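Izzati Menon had been writing the house rules for almost a month, and by the time Hipólito came up the stairs with two coffees and a bag of rolls she had got as far as rule nine and was stuck on the word "belongings."

"Everything in a house is somebody's belongings," she said. "The robot can't stop and ask about all of it."

"It could ask about some of it," said Hipólito, who had spent half his life fixing elevators and liked a machine that waited for you. He pulled the other chair over, and she turned the screen so they could both see the practice house – the one Kunadwood had built for them inside the computer, where every rule had to survive 200 runs before it went anywhere near a real front door.
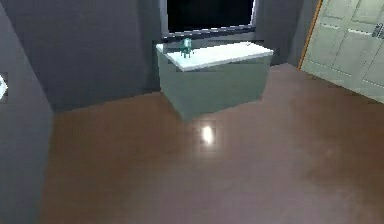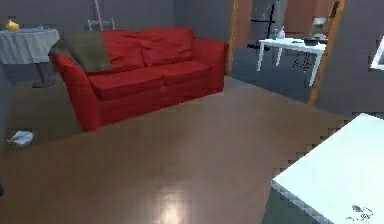

Rule nine, as it stood, said that an item left on the floor was to be picked up and put on the nearest clear surface. Hipólito read it twice and made the small humming noise he used to make at inspection certificates.

"My mother kept a slipper by the stove," he said. "Only the one, for years. You moved it and she couldn't find the stove in the dark. So who tells the robot about the slipper?"

Izzati thought of her own aunt in her own kitchen, and the folded newspaper under the table leg, and she deleted the whole sentence. Then she typed, slowly, because she was eating a roll with the other hand: An item on the floor is left where it is, and its place remembered, until a person who lives there has been asked once.

"Once?" said Hipólito.

"Once a day, then."

"Once," he said, after a while. "She'd have thrown it down the stairs the second time."

So she left it at once, saved the page, and started the 200 runs over from the beginning.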